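Judance Prayer Texts

Hi! I put this little collection together because I wanted the evening prayers my temple group sings in one plain file. There are 77 prayers in here, typed up by hand over March — my wrists still remember it. 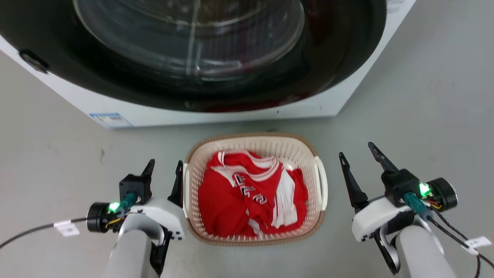 Each prayer sits in its own text file, with the original verse first and my English version under it. Long litanies are split into 2 files. If a line is marked Bisht, the wording comes from the older songbook, and I left its spelling alone.

Please use these freely for worship or study, and write to me if you spot a typo!

Last updated Jul 5, 2024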